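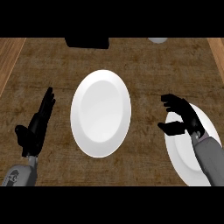 How to clean and oil an old wooden tabletop

An old table that has gone dull or blotchy can usually be brought back with a scrub, a light sanding and a few coats of oil. Allow a weekend. Most of that is drying time.

What you need

Washing-up liquid and warm water
Two soft brushes and plenty of cotton rags
Sandpaper, 120 and 180 grit
Danish oil or hardwax oil
A dust mask

Check the finish first

Put a drop of water on the top and leave it for 6 minutes. If it soaks in, the wood is bare or the old oil has worn out, and you can carry on. If it sits in a bead, the table is probably varnished or waxed and will need stripping first. See our separate page on strippers.

Step 1: Wash

Add a small squirt of washing-up liquid to 4 litres of warm water. Brush along the grain, wipe off with a clean damp rag and dry straight away. Do not flood the joints. Leave overnight.

Step 2: Sand

Start with 120 grit and finish with 180, always with the grain. Go gently near the edges, and do not use a power sander on veneer. Vacuum, then wipe with a barely damp cloth.

Step 3: Oil

Stir the tin. Rub on a thin coat, wait 19 minutes and wipe off everything still on the surface. Repeat the next day. Very dry tops may take a third coat.

Lay used rags flat outdoors to dry before binning them. Oily rags left in a heap can catch fire.

Keep hot pans and wet glasses off the table for a week.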